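Right, the arm had a proper wobble this February and I've been dying to tell you all about it! Thread, because it's a good one.

1/ I was running the bead job: grip the strand, lift, carry it over to the blue and pink mesh basket. Lovely smooth moves all morning. Then at 2pm it froze halfway across and the gripper jaws started buzzing like a wasp in a jar.

2/ I hit the cut-off straight away. Fingers nowhere near it, please, even on a little arm. Those black jaws still nip, and a stalled servo gets hot enough to make you swear.

3/ Ruxandra Marinescu from the Sirencombe meet-up had the answer in two messages. "Check the wires at the wrist." Spot on! One had rubbed through where it loops round the joint, so every time the wrist turned, the signal dropped out.

4/ I looked back at the log and the first dropout was on run 298. I'd sailed past it for 900 more. Oops.

5/ New wire in, a longer loop so it can't pull tight, and a rule that any dropout stops the arm dead. I love this rule. It has caught one loose plug already!

6/ Next up is a soak test, 3,000 runs, same strand, same basket. Will post the log when it's done, good or bad.

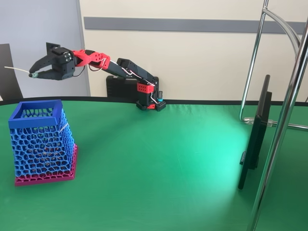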